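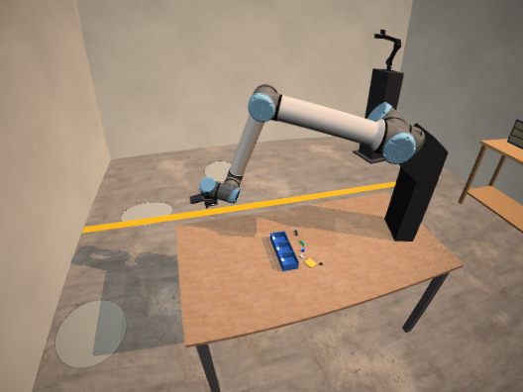 Search this journal Advanced search Go
Reading time: 5 min

4.2 The open day at Mollham

Our second round of observations took place on a Thursday in June, when the Mollham workshop opened its doors to families, former apprentices and anyone else who cared to wander in. We had rather hoped for a quiet morning to settle ourselves, but visitors were at the door well before the kettle had boiled!

Figure 3. The simulated cell used in the demonstration, with the arm over the floor beside the table and the three-part blue bin to the left of the small pieces to be sorted.

Kornél Erdős ran the simulated cell on the large screen in sessions of 15 minutes, using the Coveck planner described in Section 3, and invited people to say where they thought the arm would go next. Children were delightfully bold about this (and a good deal quicker to answer than their parents). Merle Pomare sat at the back and wrote down every guess, which gave us 1,430 usable remarks by closing time, a far richer haul than we had dared to hope for.

Guesses about the gripper were coded separately from guesses about the larger joints, following the scheme we used at Stelent. Remarks made while the simulation was paused were kept in the set but marked as such.

Contact the editors | Copyright the authors | Back to top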